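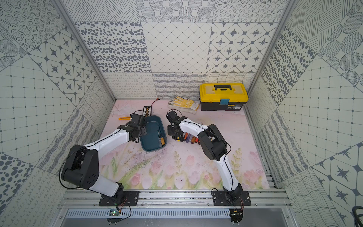
4.2 Déroulement de la démonstration publique

Figure 3. Poste à deux bras de l'atelier Cludisley : bac, tournevis et boîte à outils sur le tapis de travail.

La démonstration a eu lieu un mercredi de janvier, pendant la journée portes ouvertes de l'atelier Cludisley. Nous avons choisi la tâche de rangement d'outils, parce qu'elle est comprise par les visiteurs sans explication préalable. Les deux bras sont fixés sur un même rail en aluminium (figure 3). Les tournevis sont présentés debout, en rangée, à côté du bac, et chaque bras peut intervenir au-dessus de la zone commune. Les parois de l'enceinte portent des motifs variés, que nous avons gardés identiques à ceux des essais de la section 3.

Les séquences étaient lancées par le logiciel Gusora, dans la version déjà utilisée pour l'apprentissage. Chaque passage durait au maximum 90 secondes. Au-delà de cette durée, l'opérateur arrêtait les bras et replaçait les objets à la main. Les visiteurs pouvaient choisir l'outil à saisir, mais ils n'avaient pas accès à l'enceinte pendant le mouvement.

Nous avons enregistré 2365 tentatives de saisie, sur les 3000 qui étaient prévues par le protocole Famska. L'écart s'explique principalement par les questions du public, auxquelles nous avons souhaité répondre entre les passages. Il faut aussi mentionner 2 interruptions de l'alimentation, dont la cause n'a pas été identifiée le jour même.

Les conditions d'éclairage étaient moins stables qu'au laboratoire. Pour cette raison, les données de la visite ne sont pas mélangées avec le corpus Ghumman et elles sont analysées séparément dans la section 4.3. Nous n'avons pas demandé aux visiteurs de remplir un questionnaire ; leurs remarques orales ont été notées par l'opérateur et concernent surtout la lenteur de l'approche avant la fermeture de la pince.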